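Speaker notes: Sorting out your household paperwork
Breltik Public Library, community room, 14 July 2019

Slide 1. Title
Welcome people, point out the restrooms and the handout by the door. Say the talk runs under an hour with questions at the end. Ask who has looked for a document in the past month and failed to find it. Wait for hands.

Slide 2. Why paper piles up
Most homes have no single place where paper lands. Mail goes on the counter, receipts go in a coat, school forms go on the fridge. The pile grows until company comes, then it goes in a bag, and the bag goes in a closet. I had six of those bags when I started.

Slide 3. My own count
I counted every sheet I owned before I threw anything away. It came to 3363. Pause here, people usually laugh. More than half was old bank statements and manuals for things I no longer had.

Slide 4. Two boxes
Keep this part slow, it is the main point.
Box one is for papers you would need in a hurry: birth certificates, passports, the car title, insurance policies, the lease or deed.
Box two is for papers with an end date: tax records, warranties, medical bills, pay stubs. Write the discard year on the front of each folder in thick marker.
If a paper fits neither box, it is probably recycling. Shred it if it has an account number on it.

Slide 5. How long to keep things
Don't read the table out loud, it is on the handout. Remind them that tax rules vary and that they should check with whoever prepares their return. Warranty papers go when the item goes. Utility bills can go once the next one shows the payment, unless you claim a home office.

Slide 6. Folder names
Use names you would say out loud. "Car" works better than "Vehicle, misc." I use 17 folders. Up to 2 people in a household should be allowed to add new ones, or you end up with three folders for the dog.

Slide 7. Going digital
Scanning is useful for box two. It does not replace the originals in box one. Name the file with the year first so they sort in order. Keep a second copy somewhere outside the house.
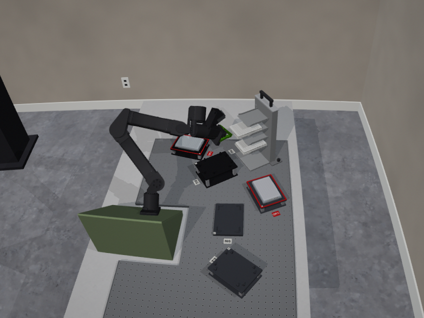

Slide 7: Robot arm at a perforated work surface. Computer rendering.

Slide 8. The December hour
Pick one hour in December. Pull every folder whose discard year is up, shred or recycle, and write new labels for the coming year. Put it on the calendar tonight. I do mine with the radio on and it rarely takes the full hour.

Slide 9. Questions
Common ones:
Receipts that fade. Copy or scan them the week you get them.
A parent's papers. Start with box one only, and ask before moving anything.
Greeting cards and letters. Those are keepsakes, so give them their own shoebox.

Leave the handout link up while people pack. Chairs go back against the wall and the room has to be locked by closing.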